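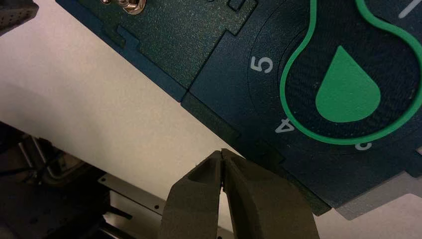 GALLERY > COLOR AND LETTERING

Dials, Drops and Numbers: My Green-on-Blue Page

I've had a soft spot for anything with numbers going around a curve for as long as I can remember. Kitchen timers, oven knobs, the scale at the hardware store in Grelton with the big swinging needle, bus meters, all of it! I started keeping a folder of these a few years back and it's gotten completely out of hand (772 entries as of June, and I have no plans to stop). Every so often I pull out the ones that go together by color and put them on a page, and green and blue was the one people kept writing to me about, so I finally sat down with a pot of coffee and did it.

Most of the captions are short. A few are me rambling, sorry, I get going and then it's midnight.

The dark blue panel
My favorite of the whole bunch, so it goes at the top. Look at that green! It comes in as two lines making a narrow neck and then swells out into a great big round bulb, with one solid green drop sitting right in the center, point up. The green of the drop is a touch flatter than the outline and I love that, it keeps the two from fighting each other.

The ripples
Still on the blue panel, because I can't leave it alone. Inside the bulb it goes to a very dark navy, and there are fine little lines packed close together, like ripples. You could miss them at a glance. I have a weakness for detail that's this fine.

The numerals
Pale gray, following the outside of the green. The 5 leans right over on its side and the 4 is tilted so far it bumps into the green line. Below the bulb there's what I take for a 3, tucked under the border so only the bottom curves show. I'm a sucker for numbers that turn with the shape. When they all stand up straight on a round dial it bugs me more than it should.

The background
Dark blue on a pale creamy, pinkish surface. I tried matching that pale color from my paint chips and went through the whole deck before I settled on one called Turcotte Shell, and even that one's a little too yellow.

And now the rest of the green-and-blue folder, in words for the moment, since I'm still resizing everything:

Entry 7, the Bulteo egg timer
One of the very first things I put in the folder. Mint green face, navy numbers, and a ring that sticks at the four-minute mark. My eggs are always a bit soft. I bought it for three dollars at a church sale and carried it around in my coat pocket all afternoon, ticking.

The Flurkow rain gauge card
A cardboard insert, sun-faded down one side, from the bottom of a box of garden odds and ends. The drops get bigger as the numbers go up, so you get a tiny one at the start and a really fat one at the end. Same family as the drop on the blue panel if you ask me, though the points on these are much rounder.

The pool thermometer
Bright green fish, blue stripe, numbers so small I need my reading glasses. My sister-in-law says it's ugly. It is ugly! I still want it on the page.

Radio scale, long and skinny
Okay, this one isn't round at all, it's a straight strip. I let it in on color alone. Teal letters on midnight blue and the prettiest number 2 I've ever come across, with a little flat foot like a duck's.

Water bill insert
Yes, a water bill. It had a blue meter printed on the back with a green leaf for a needle, and the scale went from zero to 3000 with 2000 in heavier type for no reason I could work out. I cut it out and then had to tape it back together so I could read the due date.

The board game spinner
Lost the game, kept the spinner. Green arrow, blue wedges, one corner chewed by a dog we had when I was in fourth grade.

A note on sorting
I get asked how I file these. By color first, then by shape, then whatever drawer has room. Teals are a headache. I've moved the same three pieces between green and blue so many times the labels have worn off, and right now they live in an envelope marked "later."

If you've got something with a good number 4 on it, please send me a picture, I'm short on fours. Open ones, closed ones, tilted ones, I'll take them all. Any color is fine, but I'll be honest, green goes to the front of the line.

Next page up: Reds and Oranges (mostly stove knobs)

Back to all galleries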